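Conheci a Deisy Usuga numa terça-feira, na cozinha minúscula por trás do balcão dela, e a primeira coisa que me disse foi para não encostar o casaco às laranjas. Eu vinha falar de sumos e refrescos caseiros, ela queria falar de gelo. Ficámos pelo gelo um bom bocado.

"As pessoas gastam dinheiro em fruta boa e depois enchem o copo de gelo que sabe a congelador", queixa-se. "A peixe, às vezes! Eu tenho uma gaveta só para o gelo e ai de quem lá meta ervilhas."

A Deisy aprendeu a fazer refrescos com a avó, que vendia limonada de panela à porta de casa, e há 10 anos que vive disto por cá. Abriu a Vellach com uma amiga irlandesa, a Muireann Ní Bhriain, que trata das contas e detesta hortelã (já lá vamos). Perguntei-lhe pela receita da limonada, claro, e ela riu-se.

"Receita não há. Há limões, e os limões mudam todas as semanas. Em agosto levam menos açúcar, em janeiro são uns malvados. Provo, faço uma careta, ponho mais um bocadinho."

Insisti. Lá confessou que ferve as cascas com o açúcar e deixa aquilo a repousar 20 minutos, com a panela tapada, antes de juntar o sumo. Experimentei em casa e fica mesmo outra coisa, mais perfumada – só que me esqueci de coar e andei a mastigar caroços a tarde toda.

Quanto à hortelã, a Muireann apareceu a meio da conversa para se defender. "Sabe a pasta de dentes. Eu cresci com chá preto, deixem-me em paz." Das 13 bebidas da ementa, só duas levam hortelã, e a Deisy garante que foram negociadas durante semanas. A preferida das duas é a de hibisco com gengibre, servida bem fria e quase sem açúcar, que eu achei agreste ao primeiro gole e acabei por repetir.

Antes de me ir embora quis saber o que ela bebe quando chega a casa, depois de um dia inteiro a espremer fruta. "Água da torneira", respondeu, já de costas, a lavar o espremedor. "Num copo grande. E sem gelo, vê lá tu."
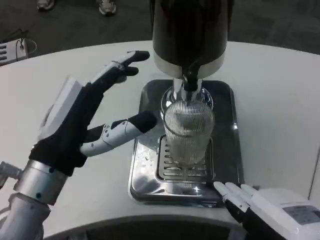 Onde provar

A Vellach abre de manhã e fecha quando acaba a limonada, o que no verão pode ser bastante cedo. Peçam a de hibisco e levem dinheiro trocado, que a Muireann agradece.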